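Workshop tips for the block stacking round

Rellelen Robotics Club - tips page, updated in December

Most of our stacking points are lost before the arms move. These are the habits that have helped our teams at the Driston meet, where each run is 90 seconds and the judges score the tower once it stands by itself.

1. Get the base right first
Put the bottom block flat and let go of it fully before bringing in the next one. A second block set down at a bit of an angle is fine. A third one on top of that will show up every error underneath it.
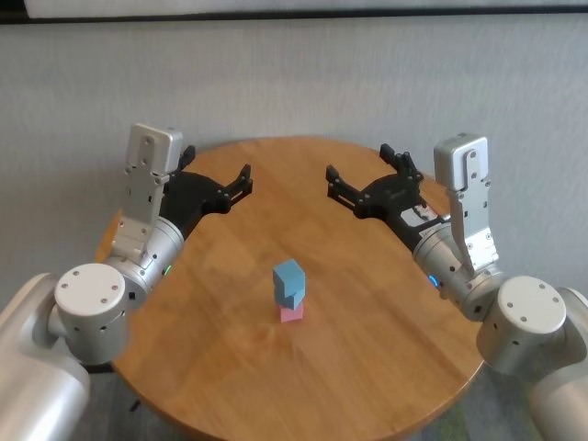 Osov team replied that they stopped straightening crooked blocks last season and their scores went up, as each nudge cost them more time than the angle did. We agree up to a point. If a corner hangs well over, take the block off and place it again.

2. Check the fingers before every session
Go over the pivot screws with the small hex key and snug up any that have worked out. Wipe the pads with a dry cloth. Open and close each gripper 4 times with nothing in it and listen for clicking.

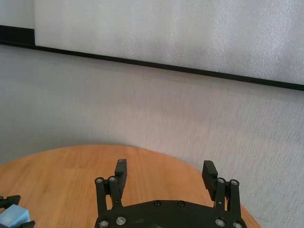

3. Spread the blocks for practice
Beginners like to line the blocks up neatly in the middle. Move them apart, with at least one well over to the side, so both arms have to do some work. Change the layout every run and write it in the log book with the score.

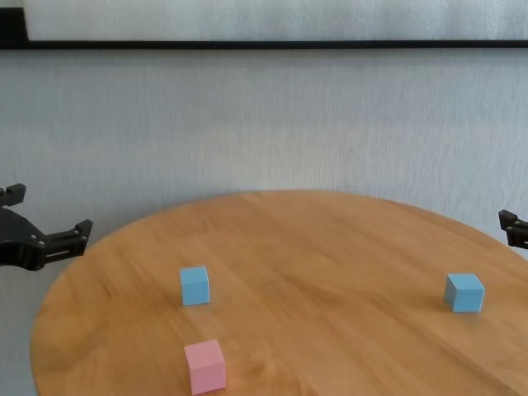 Once that feels easy, swap drivers halfway through a run. The Thakur kit lets you drop the arm speed to 80 per cent, and new drivers should stay there until they can finish 2 clean towers in a row.

4. Pack up properly
Park both arms, power off at the wall, then coil the cables - loosely, no tight bends near the plugs. Blocks go back in the grey tub.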